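Hermans Street Oral History Project: progress report, second period
30/10/2021 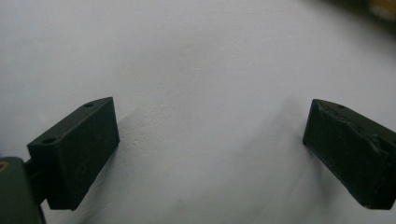 Pale surface with a slightly grainy texture.

To: Pouran Alipour, grants office, Cenden Fund
From: Henk Brouwer

Sorry this is short in places, wanted it with you before the Monday meeting. Budget sheet goes separately, Mieke Groen is still waiting on one invoice.

Where we are

Interviews mostly on track. Transcripts behind. Exhibit text started. Radio piece not started, see below.

Interviews

The list we gave you in the application was people who worked at or lived next to the old Rinitz cannery before it closed. Most of them have now been recorded. Two have moved in with family out of state and we did those by phone, sound is thin but usable. One person on the original list has asked not to take part and we've dropped her name from everything, including the web page.

Best material so far is on the night shift, which we hadn't planned for at all. Several people brought it up without being asked: the bus that ran only for the cannery, the diner that opened at 3 am, who watched the kids. Pei-shan Yen rewrote the question sheet in September so there is now a whole section on it. She would like to go back to four of the early interviews and ask the new questions. I've said yes to that, it comes out of the travel line and there is room.

Still thin on the office side. Nearly everyone we have was on the floor or in the yard. If your board members know anybody who worked in payroll or shipping please pass on my number.

Transcripts

This is the problem area. We budgeted for Fivent to do a first pass and for us to correct it. First pass comes back quick enough but it's rough on the older voices and on anybody who switches between English and Dutch half way through a sentence. Correcting takes much longer than I told you it would. We have 219 pages corrected and checked by the speaker, and a good deal more sitting in the queue.

What we've done about it: Pei-shan now does the mixed language ones from scratch, skips the first pass. The English ones stay as before. Mieke has moved over one day a week to help and will stay on that through January.

Speakers get a paper copy to mark up. Slower than email but they do it. A couple came back with whole extra stories in the margins, which we are typing up as an appendix and keeping seperate from the interview itself.

Permissions

Release forms signed for all recorded interviews apart from two. One is just a missing second page. The other wants the part about the 1978 layoffs closed for ten years, and we're fine with that, but the library's form has no box for a partial closure. Ward Desmet is talking to the library about wording. Nothing from that interview goes in the exhibit until its settled.

Exhibit

Opens at the branch library in spring if the room stays free. Draft text done for the first section (getting hired) and the night shift section. Section on the strike needs an outside reader before anyone sees it, feelings still run high and we have three accounts of the same afternoon that don't agree. Plan is to print all three side by side and leave it there.

Photo loans: roughly a box and a half of prints from families, most of them scanned, originals going back as we finish each set. Two albums still out with the scanner. No losses or damage.

Radio piece

Not started. The station changed its schedule over the summer and our contact left. Would like to ask for either a later date on this item or permission to move the money to transcription. My preference is the second. Can put that in a proper letter if you need one.

Money

Under on travel, over on transcription, everything else close to plan. Full figures in Mieke's sheet.

Next period

Finish interviews, including the return visits
Clear the transcript queue, or at least the English half
Both outstanding release forms
Strike section out to reader
Answer from you on the radio money

One more thing, the application had my old phone number on the cover. New one is on the budget sheet. A call is better than email before noon.

Henk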